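Tips for recording household tasks for robot training: pouring, filling and spraying

Revised 7 June 2024 by Danica Vrabec

These are the house rules we give to people who record kitchen and cleaning tasks at home for the Wekora project. They cover the liquid tasks only. Folding and sorting have their own page.

Before you start

Use plain water. No detergent, bleach, vinegar or colored cleaner, even if the task card says "cleaning spray." The robot learns the motion, and water is safe if it gets on a floor or into a sleeve.

Rinse any bottle that has held a product, three times, with the sprayer head running clear on the last rinse. If you can't tell what was in it, don't use it.

Choose a table you can stand square to, with room for both elbows. Wipe it first. A glossy top throws light back at a head camera, so close the nearest curtain or switch off the lamp directly overhead and see if it improves.

Push anything you are not using to the back edge. It can stay in view. We want ordinary homes, and a cleared table every time teaches the wrong thing.

Keep mail, pill bottles, photographs and anything with a name or address on it out of the room.

Pouring and refilling

Take the cap off with both hands in view and set it down where you can reach it again. Don't hold it in your palm while you pour.

Pour slowly. If you can pour neck to mouth without a funnel, do some takes that way and some with the funnel. Note which is which on the sheet.

Keep both openings in view as long as you can. Most rejected takes in the Stulbridge batch failed on this: out of 81 pours, 31 had a wrist in front of the opening. Gopinath Warrier checks these and will send them back.

If you spill, keep recording. Put the bottle down, get a cloth, wipe up, go on. A spill handled normally is a good take. Stop only if water reaches an outlet or a cord.

Spraying

Hold the bottle upright and point the nozzle away from yourself and from anyone else in the room. Never spray toward an outlet, a pet or the camera.

Tighten the head before you lift the bottle by it. Support the body with your other hand when it is full. 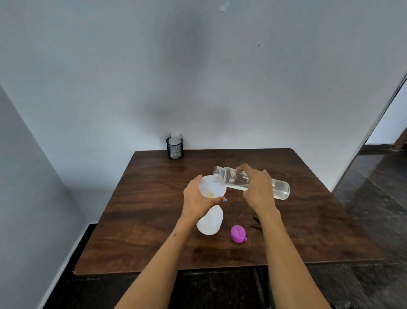
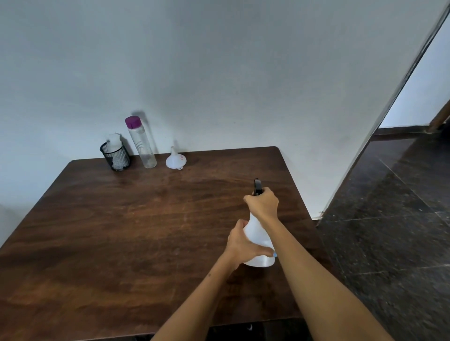

Dry the floor before you walk on it, tile above all. Then empty the bottles and leave them open overnight. Mark a refilled bottle WATER in large letters if it is going back under the sink.

Labels and counts

Name each take by what was done, in this order: hand, object, action. "Left holds, right pours" is enough. Don't write what you meant to do. If the take was meant to be a refill and you ran out of water halfway, it is a partial pour.

The liquid set now stands at 2,608 takes. We don't need more perfect ones. We do need left-handed pours and narrow necks.

Questions about labels go to Jin-sol Myung. Report any slip, cut or splash in the eyes to me the same day, even a small one.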